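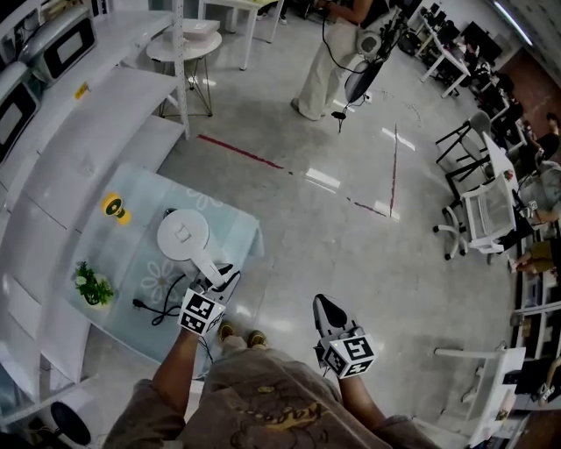
La bouilloire blanche et son cordon, sur la table en verre.

Cahier d'atelier, papeterie de cérémonie
Septembre, reprise à 14 h

Objet : essais de gaufrage sur menus à rabat, commande Pesetti.

Le carton retenu est le Wender ivoire. La première série, de 37 pièces, a été passée à la presse avec la contre-partie habituelle. Le monogramme ressort correctement, mais le filet extérieur marque trop au verso et gêne l'impression du texte. Deux feuilles se sont fendues au pli.

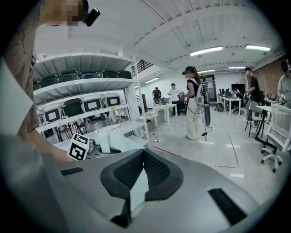

Kwadwo Gyamfi
Responsable du façonnage

La seconde série compte 79 pièces. Pression réduite d'un cran, rainage effectué avant le gaufrage, sens des fibres parallèle au pli. Aucune fente constatée. Le verso reste lisible et l'encre grise tient sans maculage après une nuit sous poids.

L'échantillon Gittins, plus souple, est écarté : le relief s'affaisse à la mise sous enveloppe. Sept exemplaires sont conservés au classeur des références.

Le tirage définitif est fixé à 446 menus. Reste à obtenir l'accord écrit de la maison Pesetti sur la teinte du ruban, le bleu proposé par Fivgate tirant vers le vert à la lumière du jour. Prévoir un nettoyage complet du cliché avant le calage.

Dernière mise à jour : septembre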